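Wear-Testers and Fit Models Wanted for Our Retro Shoe Line

Skodthorpe Shoes
Open call -- paid, part-time, all foot shapes welcome

We make vintage-inspired shoes for women and for anybody else who likes a T-bar, a kitten heel or a proper lace-up with a bit of 1940s attitude. Our new collection goes into production in December, and before it does we'd love to get it onto real feet. Lots of them! We're looking for 60 wear-testers and 8 fit models, and if you have ever stood in your hallway at night still wearing the new shoes you bought that morning, you are probably going to enjoy this.

I'm Mireille Vasseur and I run product development here. I draw the shoes, I argue about the shoes, and I read every single comment card that comes back about the shoes. Last season we sent out an early version of our Liem slingback and a tester wrote us four pages about the back strap. Four pages, with a little drawing. She was completely right, the strap was set too high, and the version in stores now is the one she asked for. That kind of feedback is what we're hoping for again.

What's in the collection

There are three styles in this round.

The Liem is back, this time as a closed-back pump with a scalloped topline and a low curved heel. It comes in bottle green, tomato red and a soft butter yellow that I have wanted to do for years. The heel is shaped a bit like the ones on old dance shoes, wide at the bottom, so you can stand on it all evening.

The Viltis is a two-tone lace-up, our take on a spectator shoe. We have it in navy with cream and in brown with tan. The perforations are punched by hand on the sample pairs and they're gorgeous, though the toe still creases in a place I don't like. Viltis testers, please walk a lot and send me close-up photos of that toe.

The Wumby is the odd one and my favorite. It's a round-toed Mary Jane on a chunky little platform, very much a shoe for a record store in about the year your aunt was cool, with one wide strap and a covered button. It's loud. We've been going back and forth on the strap elastic for months and we need people with high insteps and low insteps to tell us how it feels by dinner time.

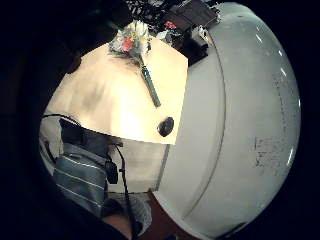

Do I have to be a standard size to apply?

We want the full spread of sizes, from women's US 4 up to US 13, including wide and extra-wide, and people whose two feet don't match are especially welcome. The 8 fit models are the one group who need to measure to a set size, and those sizes are listed further down.

What wear-testers do

You get one pair in one style, picked by us from your sizes and the answers on your form. You wear it for 16 days in all, spread out however you like over two months. A day counts when the shoes have been on your feet for at least four hours. Desk days count. Weddings count. Standing at a school concert absolutely counts. Please don't run in them, and please don't save them for the carpet.

After each wear you fill in a short card. It asks where you went, what the ground was like, what you wore on your feet underneath (tights, socks, nothing), and where you felt pressure, rubbing or slipping. There's a foot outline on the card and you just mark the spot. Then there's an empty space, and that's the part I turn to first, so write whatever you want in it. Tell us that the color looked wrong with your favorite coat. Tell us that a stranger on the bus asked about them.

At the halfway mark we'll ask for photos of the soles, the heel tips and the inside of the collar. A phone is fine. Stand near a window and put the shoes on something plain.

When you've finished, you mail the pair back to us in the box it came in, with the label we give you. We cut tested pairs open to see how the lining and the shank have held up, so we can't let you keep them. You do get a brand-new pair from the finished line, in any color, once it ships. You also get a flat fee of $60, paid when the last card arrives.

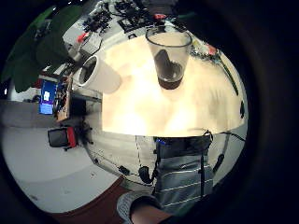 Color is the other thing we'll be asking you about, and it's much harder to pin down than fit. Leather swatches shift so much between the tannery, our bench and somebody's kitchen that a written name is close to useless, and my notes are full of "warmer than last time" and "too pink." For the brown on the Viltis I've been trying to get our tannery to match a particular dark brown, the color of the little bit of liquid at the bottom of a tall clear glass like the one standing up there on that pale round table. The sample they sent is closer to a chestnut. It's pretty, just not it. So on your final card there's a color section, and we'd like you to compare the shoe with something you own or see every day. "Same as my piano" is a great answer. "Nice brown" doesn't give me much to go on.

What fit models do

Fit models come to our studio in person for half-day sessions, starting at 9 in the morning, and try on prototypes while we pin, mark and fuss. You'll walk up and down, go up and down the stairs, sit, stand on tiptoe and tell us exactly what you feel. Some of the prototypes will be ugly. Some won't have a finished heel cover, and there may be tape. You need patience for standing still and you need to be comfortable with people looking closely at your feet and ankles.

The sizes we need, measured on both feet at the end of the day:

US 6 medium
US 7 medium
US 7 wide
US 8 medium
US 8 extra-wide
US 9 narrow
US 10 medium
US 11 wide

One person in each. If you're a half size off, apply as a wear-tester, please, and mention in your notes that you'd be open to fittings in the future. Sizes change from season to season and I do go back through the forms.

Fit models are paid by the session, at $30 an hour with a four-hour minimum, and travel inside the city is covered. There's lunch. There's also first pick of the sample sale rack, and I've seen grown adults get very quiet and very fast when that rack rolls out.

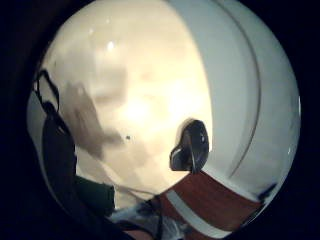 Because prototypes change between sessions, we ask fit models to commit to the whole run of six. Missing one means we're comparing a new strap on one foot with an old strap on somebody else's, and then we can't trust our own numbers. If you know already that you'll be away for part of the fall, wear-testing will suit you better, and it's every bit as useful to us.

Who we'd love to hear from

People who stand for work: teachers, hairdressers, nurses, anybody behind a counter. People who wear heels all the time and people who gave up on them years ago and miss them. Swing dancers, although please tell us if you plan to dance in the shoes, because we'd like to put you in the Liem. People with bunions, hammertoes or orthotics are very welcome too. The Wumby has a removable footbed and we need to know whether your own insert will fit in there without your heel popping out.

You need to be 18 or older and able to receive a package at a US address. You don't need any experience, and you don't need to know shoe words. "The hard bit at the back" is perfectly clear to me. We do ask that you keep photos of the shoes off social media until the line is out.

We can't take people who work for another shoe company or who are paid to review footwear. If you've had foot surgery in the last six months, wait for the next round and come find us then.

How to apply

Pick up a form at the Skodthorpe shop counter or ask for one by mail. You can also fill it in on our website, on the page called Testers. It takes ten minutes if you have a ruler handy. You'll trace both feet on plain paper, measure the length and the widest part, and write the numbers in. Trace with the pen held straight up -- a slanted pen adds a whole width, and we see that constantly.

There are also three questions to answer in your own words:

Which shoes do you wear most, and what's wrong with them?
What's the best pair you've ever owned?
Where would you wear ours first?

Short answers are fine. Last time we received 781 forms, and I read them all with a pot of coffee and a highlighter, and the ones I remembered were specific. One person told us about a pair of red sandals she'd had resoled five times. She's a tester now, and a very tough one.

We'll write to everybody who applies, whether you're in or not. If you're picked, your pair goes out with a stack of cards, a return label and a note telling you which color names are still undecided. Suggestions for the butter yellow are open, by the way. At the moment the box just says "yellow 3."

Questions before you apply can go to the shop counter or through the contact form on the Testers page. Put "shoe test" in the first line so it lands on my desk.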